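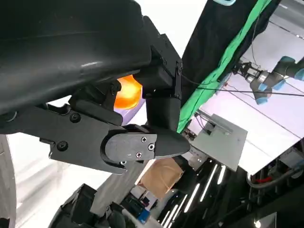 Table Setting Practice, Unit 4

The table work in Unit 4 went on through October, mostly in the afternoons. The task stayed simple: a mug, a plate and a couple of seasonal pieces, put down on a bare table and moved until the arrangement looked right. Wekesa Simiyu picked the tableware and Sarla Nigam kept the notes. Her notes are in the Jila folder under number 606.

The black curtain with the green strip along its edge stays up all month. Please don't tie it back, even when the unit gets warm. Danilo Lagman has the spare clips if one comes loose.

The mug is light blue and the plate is lavender. Sarla wanted plain colors with no pattern, so that the orange and white of the pumpkin shapes would be the loudest thing on the table. The plate goes between the two pumpkins, and the mug stands farther back with its handle to the right.

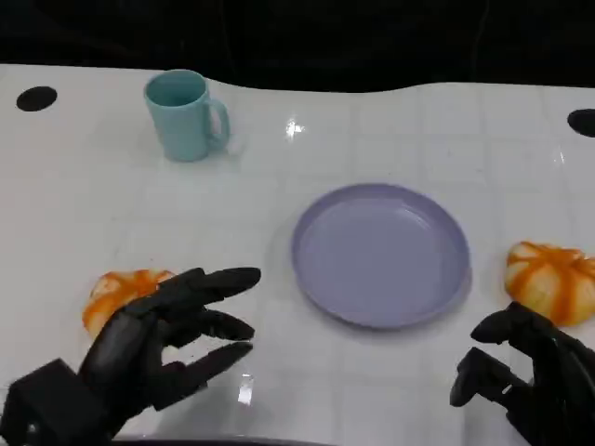
We tried a darker plate first and dropped it after one afternoon. It made the whole setting look heavy. The lavender one is shallow, so it sits low and leaves the pumpkins easy to see from either side.

The white top is shiny and shows every fingerprint. Wipe it with the dry cloth before you start and again when you finish - the spray leaves streaks under the overhead light.

The two round holes near the far edge are part of the table. Keep small items away from them.

After the last session everything goes back in bin 73, with the mug wrapped separately. The Vondo setting is next, with bowls in place of the plate, and Kamlesh Dubey will post those pictures in November.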